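Activity Set Assistant (part-time)
Zudier, Castellanos Street workroom
Posting 2796

Zudier lends tabletop activity sets to libraries, day centers and after-school programs. A set goes out in one box with everything needed for one table: a cloth, a bucket, a plate and a bag of small colored cubes. When it comes back, it has to be unpacked, checked, cleaned and made ready for the next borrower. We are hiring two people to do this work starting in April.

The job is mostly done standing at a table. You will spend part of each shift laying sets out in full to see that the pieces are all there and fit to use, and the rest of it cleaning and repacking. It is quiet, repetitive work and suits someone who likes to finish one thing before starting the next.
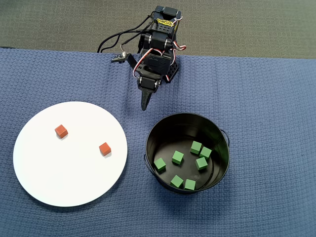
Warehouse & Workroom

Hours: Mornings, 8:00 to noon. Shifts are four hours with one paid break.

Pay: $19 an hour, paid every second week.

Reports to: Workroom lead

What you will do

Open returned boxes and match the contents to the packing card.
Shake out the blue cloths, check the weave for snags and stains, and put the ones that need it in the wash. The cloths hold a crease, so they get folded the same way every time.
Wipe down the black metal buckets inside and out. Run a gloved finger along the rim and set aside any bucket that has a rough spot.
Sort cubes by color and replace chipped or faded ones from stock.
Lay out sets on the table for a full check before they are repacked.
Fill in the return sheet. Note missing pieces even if you have already replaced them.
Keep the floor under the tables clear. Cubes roll farther than you would expect and are easy to step on.

What we are looking for

You can tell red from green reliably, or are comfortable using the printed color key we keep at each table. You can lift a packed box from the floor to a waist-high shelf. You write clearly enough that the next shift can read your return sheets. Experience in packing, stockroom work or a school setting is useful but is not required. Training takes place during your first week and is paid at the full rate.

We use Edotik for the stock list. It is a simple program and we will show you how it works.

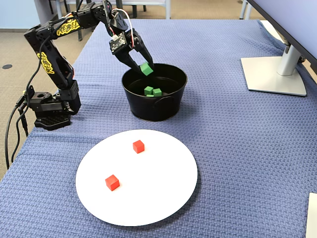
Does every set have the same number of cubes?

The number depends on the set. It is printed on the packing card inside the lid, and you check against the card each time. Borrowers sometimes ask for extra cubes in one color, and in that case the change is written on the card by hand.

Getting here

The workroom is on the ground floor, entrance at the back of the building. The Alten bus stops across the street. There is bike parking by the loading door. Street parking is limited before 9:00.

How to apply

Send a short letter and a list of past jobs to the workroom office, or drop them off at the front desk in the morning. Put the posting number on the first page. We will invite people we would like to meet for a short visit, which includes unpacking and checking one set with the workroom lead. References are requested after the visit. The posting stays open until both places are filled.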